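Courses > Robotics Lab Practice > Handouts > Site visit notes
Search this course Enter keywords Go
6 min read

Site Visit Notes: Manipulation Demonstration at Bendstead
Handout 2, revised May 28, 2024
Prepared by Tove Ingvarsson

These notes cover the morning part of the visit to the Bendstead open day. Read them together with the handout on grasp types. Students who missed the visit can complete the worksheet from these notes and the log sheets in the course folder.

1. Arrangement of the day

The lab ran two stations. Station A, under Ifeanyi Shehu, showed bin picking with a suction tool. Station B, under Zainab Ezeani, showed manipulation of toy kitchen items with parallel-finger grippers. Most of our time was spent at Station B, and the rest of this handout deals with it only. Station A will come back in the unit on vacuum grasping.

The room holds 44 visitors. Our group was split, so some of you saw the pouring task before the safety talk and some after. The order does not matter for the worksheet.

2. Control

Both arms at Station B were operated by a person during the demonstration. The operator moves a pair of hand-held leaders and the arms follow. The recorded motion is later used to train a policy, which the lab calls Grutano. Grutano was not run in front of visitors. Adebayo Ogundipe gave its status as of March: usable on pick-and-place, not yet usable on pouring.

Terms used by the operators:

Episode: one recorded attempt, from the start pose back to the start pose.
Reset: returning the objects to a new starting layout by hand.
Regrasp: opening the fingers and taking hold of the same object again within an episode.
Abort: an episode stopped by the operator. Aborted episodes are kept but labeled.

3. The pouring task

The instruction for the task is one sentence: take the small pitcher, bring it to the bowl, tip it, put it back. No liquid is used. The task is scored on the position and tilt of the pitcher relative to the bowl.
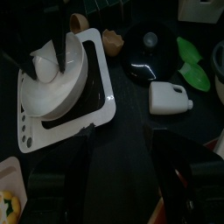
Clearance is the main difficulty in this task. The operator has to bring the pitcher low enough that a real pour would land in the bowl, without the fingers or the body of the pitcher striking the rim. With a wide, shallow bowl the margin is generous across the opening but small in height. Note how the pitcher sits partly inside the curve of the bowl while the fingers still hold it; a few millimeters of extra descent at that stage would press on the bowl and could shift it on the toy cooktop. The bowl already covers the upper-left portion of the black cooking surface, so a push toward that side leaves it less well supported. The lab counts any visible shift of the bowl as a fault, even when the pour angle is correct.

The second difficulty is occlusion. A camera at the wrist gives a close view of the object being handled, but the fingers fill a good part of that view. The lab therefore trains on wrist and overhead views together. Yasmine Gaber pointed out that a light object on a dark table is the easy case, and that dark pieces next to dark fingers cause most of the labeling errors.

The third is clutter. Objects not named in the instruction are left on the table on purpose and moved at each reset. A lid or a jug on its side does not enter the score unless an arm hits it. The purpose is to keep the policy from learning the layout in place of the task.

4. Results quoted during the visit

The lab gave figures for one operator over one block of recording. Copy them into your worksheet as given.

Episodes recorded: 119
Episodes kept after review: 100
Most common fault: bowl shifted
Next most common: pitcher rotated in the grasp

Rotation in the grasp deserves attention. When a rounded body is held between two flat fingers, the contact area is small and the object can turn about the line joining the contacts. Review the section on soft-finger contact in Dauda, chapter 3, before answering question 4 on the worksheet.

5. Points for the report

State which frame you use when you give the tilt angle. Several drafts last year mixed the gripper frame and the table frame.

Do not report a success rate for Grutano on pouring. None was given.

Draw the approach path in side view, with the rim of the bowl marked. A top view alone will not show the clearance.

If you propose a change to the gripper, give the finger width and say how the change affects the wrist view. Softer pads, wider pads and a shaped fingertip were all mentioned during the discussion. Each has a cost when the same fingers must also pick up flat items.

Reports go in the usual folder. Log sheets are under Station B, sorted by operator.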